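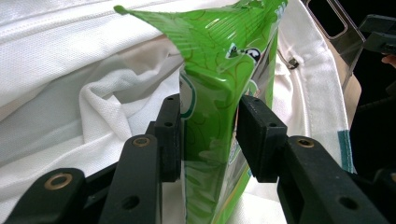

Green snack bag, held upright in a black gripper

Priltow Window Dots for Birds, 26-foot roll

Hi, and welcome to the shop! I make one thing and I make it in Clostby, and if you've ever been sitting at breakfast and heard that awful thud on the patio door, you already know what it's for. My dots stick to the outside of your glass in a tight grid, and birds see a wall of little white marks where they used to see sky and trees.

I started with the hawk stickers everybody buys. Had two of them on the big window for years and the chickadees went right around them (well, tried to). A couple of hawks leave far too much open glass for a small bird that thinks it can squeeze through a hedge. So I went down the rabbit hole on spacing and ended up at two inches in both directions, all the way to the edges of the pane.

What you get

One roll of carrier tape, 26 feet long, with the dots already spaced. You stick it on, rub it down, and peel the clear tape away so only the dots stay behind. There's a squeegee in the tube, a paper guide strip for keeping your rows straight, and a spare strip of loose dots for when one comes off under a fingernail. Every tube also has a little card from me with the instructions in large print, since my own eyes aren't what they were.

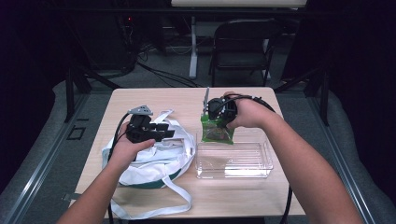
Which size do I need?

Measure the glass, leave out the frame, and add up the height of each run you'll need. A regular kitchen window takes less than half a roll. A sliding door will eat most of one, and if you have a pair of them I'd just get the Kwan pack, which is the same tape on a bigger roll with 3,000 dots on it. The Kwan pack is what the nature center at Flelolbridge has on their lobby, and that's a lot of lobby.

I also have a gray version for people who find the white too bright. It looks great against pale curtains, but I like the white better on shady glass. If you're stuck between them, ask for the free sample strip and leave it up for a few days. Look at it in the morning and again near sundown, because the reflections change so much!

Putting them up

Wash the outside of the glass with plain water and a drop of dish soap, rinse it well, and let it dry completely. Skip the blue spray. Pick a mild day, start at the top left corner, and let the tape hang straight down before you press anything. My first door took me a whole afternoon and a fair amount of muttering, and my second took forty minutes. If you get a bubble, leave it, peel the carrier, and then push on the dots one at a time with your thumb
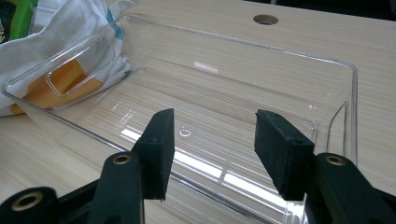
and go slowly at the bottom edge, where the tape likes to lift and take a dot along with it. Wait a full day before you wash the window again. After that you can clean it as usual with a soft cloth.

Do they come off?

Yes, with warm water and a plastic scraper. Don't use metal on coated glass, please.

Shipping

I pack orders in the evening and ship from Clostby in a cardboard tube. May is my busiest month by a mile, so allow an extra week then. Returns are fine on any roll you haven't opened.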